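2023-07-01, can restock, Traltby bench

Continued the can-to-rack set today. We have 326 usable episodes of this task in Prorklow, and the target before the next training run is 1702, so there's a long way to go. Behrouz Soltani did the scene changes and I teleoperated. We swap after the first hour because the wrists get tired.

Settings same as in March except:

- gripper open width back to full at the start of every episode
- wrist stream saved at the higher rate (check disk on Bukomham before starting, it was nearly full)
- rack angle changed by hand between blocks, no tape marks

Cans go between the bin and the rack during a scene change, and the mix of brands is left to whoever is standing at the table. Wrist views: 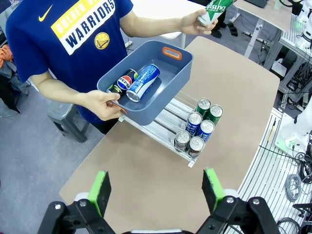
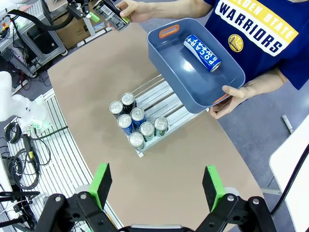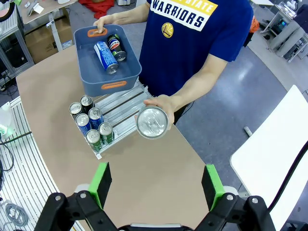
Rack on the table, bin in hand, in all three.

**Do we need to keep episodes where the operator misses the first grasp?**

Keep them if the operator recovers and finishes the task, and tag them "retry". Episodes that end without a placed can go in the failed folder and stay out of the training split.

Other notes:

Logged 104 new episodes. Three of them have a gap in the joint log, so they are marked bad and not in the count. Gap is in the same place each time, a few seconds after the recorder starts. I restarted the recorder and didn't see it again, but I didn't find the cause either.

The slim cans are harder for me than the standard ones. I close too early and tip them. Would like a block of slim cans only, maybe 40 minutes, before we mix them again.

Labels: we had been writing "put can on rack" for everything. Yazdani's loader expects the lane in the text as well, so new episodes say left, middle or right lane. Left is left as seen from the robot base. The old episodes still need relabeling. I started on the first folder and stopped when the battery on the laptop went.

Next time: relabel, slim can block, ask Behrouz where the spare finger pads are.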